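December 6, 2023
Speaker notes, posted by the author
Filed under: Talks, Robotics, Manipulation

We use cookies to remember your settings. Accept / Manage choices

Start w/ the question, not the title slide. How much does a wrist view help when the table is a mess? Pause. Let them guess.

Background, fast. Most of our earlier runs on the Gilmartin bench were tidy. Bare table, one target, a fixed view from overhead. Policy looked great. Then we cluttered the bench and it fell over — say this plainly, people like hearing it.

So, the method. Two views in, overhead and wrist. In training we blank one of them at random, whole episode, not frame by frame. Frame by frame was the October version and the policy just learned to wait for the picture to come back. (Laugh here maybe. Don't wait for it.)

Demos: 137 total, all teleoperated, all on the cluttered bench. Zevent handled the logging, mention it once and move on. Don't get pulled into the timestamp thing, there's a backup slide.

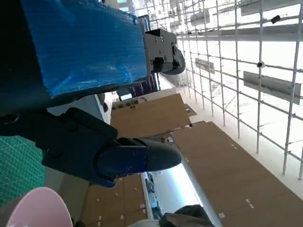

Clutter was never reset to a template between demos. Stuff stayed where it got pushed. Reviewers at Ultirix asked for a fixed layout and we said no, explain why: a fixed layout lets the wrist view memorize landmarks. Cardboard edges are the worst for this, long straight lines, the policy locks on to them. Bright light is the other one. Washed out background, exposure drops, target goes dark. We kept those episodes in.

Results slide. SLOW DOWN. 33 test trials per condition. Blanking by episode beats both single-view baselines and the plain two-view one. Gap is biggest when the gripper hides part of the target. Point at the right bar, last time I pointed at teh wrong one.

What didn't work — 16 failures we looked at by hand. Most were late, after a good approach, fingers closing a bit short. Depth, probably. Don't claim more than that.

Limits. One arm, one bench, one gripper. Transfer to the Fludbridge cell is not done, say so before somebody asks.

Next: smaller demo set, and blanking set by how useful each view is insted of a coin flip.

2 min left for questions if I skip the ablation. Skip the ablation.

Get new talk notes by email. Subscribe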